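PENRY TOWN FOOTBALL CLUB
Minutes of the September meeting of the Club Board
Held in the upstairs room at Tollulik Road, Wednesday, 7.30 p.m.

Present: Lleucu Parry (Chair), Teemu Honkanen (First Team Manager), Oda Berge (Finance), Nhyira Osei (Player Registration), Chia-jung Sin (Secretary, minutes).
Apologies: none received.

1. Minutes of the previous meeting
The minutes were agreed as a correct record, subject to one correction under item 5, where "Kanora away" should read "Kanora at home". The Secretary was asked to amend the signed copy.

2. Matters arising
The replacement goal nets had been delivered and fitted. The old nets would be kept for the training pitch. The letter to the league concerning late kick-off changes had been sent and acknowledged, but no full reply had been received. Carried forward.

3. First team report
Mr Honkanen presented his written report, which had been circulated. The side had drawn at Prutovow and beaten Kanora at home. He was content with the shape of the team in both matches but considered that too many free kicks were being given away within shooting distance, and had spoken to the players concerned. The left back remained unavailable with a hamstring strain and would not be considered for the cup tie.
The Chair asked whether cover was needed in that position. Mr Honkanen replied that he would prefer to use a player from the reserves for the present and would return to the Board if the injury lasted into next month.
The report was received.

4. Loan of players
Ms Osei reported that Prutovow had asked to take the reserve goalkeeper on loan. The player had been consulted and was willing to go. Discussion followed on whether the Club should keep a right of recall. Mr Honkanen stated that he could not support the loan without one, as it would leave a single fit goalkeeper registered for the first team.
Resolved: that the loan be approved, provided that the agreement allows the Club to recall the player on two days' notice. Ms Osei to write to Prutovow.

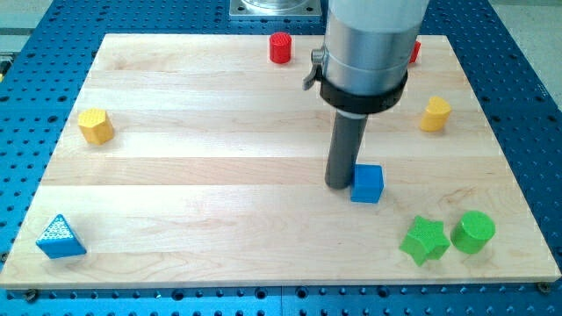
Ms Berge asked who would meet the goalkeeper's travelling expenses during the loan.
Ms Osei replied that Prutovow would pay them in full from the first day, and that this would be written into the agreement.

5. Finance
Ms Berge presented the accounts to the end of the previous month. Gate receipts for the Kanora match came to £2136, the best figure for a league match so far this season. Receipts from the tea bar were slightly down. The invoice for the repair of the floodlights had been paid.
The sum set aside for the drainage of the lower goalmouth stood at about £4000. Ms Berge advised that this should not be drawn upon for any other purpose before the winter. The Chair agreed and asked that the point be recorded.
The accounts were approved.

6. Ground and pitch
The Board considered the condition of the lower goalmouth, where water had again been standing after heavy rain. Mr Honkanen asked that warm-ups be moved to the far side of the training pitch until further notice. Agreed.
The Secretary reported a complaint from a supporter about the gate at the Tollulik Road end, which had been locked before the final whistle on match day. The stewards would be instructed to keep it open until the ground was clear.

7. Cup tie
The Club had been drawn at home in the next round. Kick-off would be at 3 p.m. unless the opposing club requested a change within the time allowed by the competition rules. It was agreed that admission prices should be the same as for league matches and that season tickets would not be valid. Ms Sin to place a notice on the website and at the turnstiles.
The Board discussed whether to run a coach for supporters should a replay be required. Decision deferred until after the tie.

8. Youth section
Ms Osei reported that 30 players had now been registered across the youth teams. One registration form had been returned by the league as incomplete and had been sent back to the parents for signature. The player would not be selected until clearance was received.
The youth coaches had asked for the use of the main pitch on one Sunday each month. Mr Honkanen was opposed while the drainage remained in its present state. Ms Parry proposed that the request be looked at again in the spring. Agreed.

9. Any other business
Ms Berge enquired about the date of the supporters' evening. The Secretary would confirm it once the room had been booked.
Mr Honkanen asked that the first team squad photograph be taken before the cup tie. Agreed.

10. Next meeting
To be held at the same place and time next month. Reports for circulation to reach the Secretary one week beforehand.

The meeting closed at 9.10 p.m.

Signed as a correct record: ............................ (Chair)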